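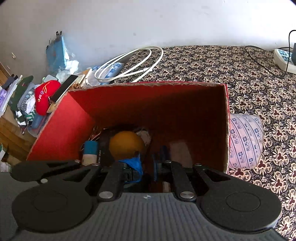 Hand-Held Gripper Care: Frequently Asked Questions

Applies to the Vamura hand-held gripper, all units issued from the Custodton workshop.

How often should I check the pivot screws?
At the start of every shift, and again after 600 grasps. Put the driver in each large silver screw at the base of the inner links and feel for movement. If one turns freely, take the gripper out of use and tighten it before the next session.

What about the smaller pins at the upper joints?
Look at them once a shift. They should sit flush. Do not oil them. Oil carries dust into the joint and ends up on the finger pads.

The blue finger covering has wrinkled. Can I keep working?
A wrinkle is fine as long as the covering still reaches the tip and has no tear. If it slides when you pull it with two fingers, replace it. Fit a new pair even when only one side is worn.

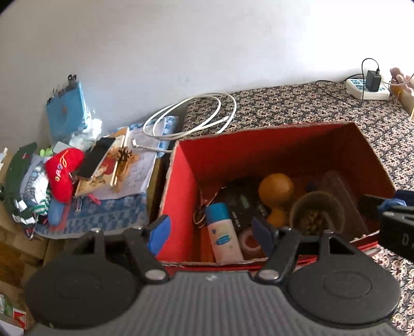

Gripper over the box of mixed items, blue finger pads apart.

How do I clean the pads?
Wipe them with a damp lint-free cloth and let them air dry for 13 minutes. No alcohol and no glass cleaner. Both make the covering stiff.

What should be in the box for a function test?
Any mix of shapes. A ball, a capped bottle and something light with an uneven surface, like a pine cone, will show most faults. Cardboard boxes are OK even when the rim is frayed, but keep the fingers clear of loose strands.

The fingers close unevenly. What is wrong?
Usually one inner link is tighter than the other. Back both base screws off, close the fingers by hand, and retighten a quarter turn at a time, left then right. If the gap at the tips is still more than 2 mm on one side, send the unit in.

Where do I send a unit for repair?
To the Berkudent bench, in the padded case, with the fault sheet filled out. The MacAulay counter accepts drop-offs until 4 p.m. but does not do repairs.

Which spare part number do I need for the pads?
Kit 33. It includes two coverings and the retaining strips. Older kits do not fit the current fingers.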